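4.2 Where the fruit ends up

I went into this part of the Timcombe study sure that fruit lived in kitchens. Well, mine does! In most of the homes we visited it had drifted to the sitting room — cherry-print cloth and all.

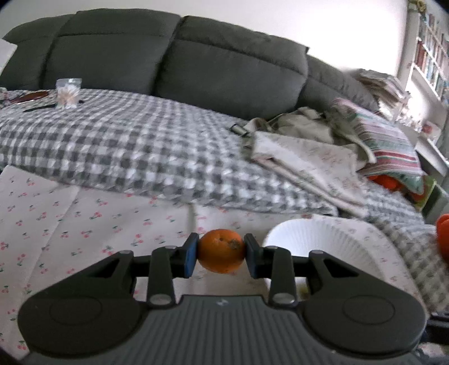
We logged 194 sortings across 6 homes, and small things nearly always got grouped first.

Figure 3. Four small fruits together on the ridged plate, citrus and a tomato still on the cloth.

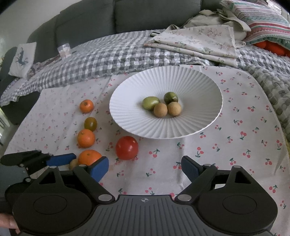
Gitau Massawe and Josphat Mabula
2022-04-05

I'd guessed people would go by colour, and I was wrong.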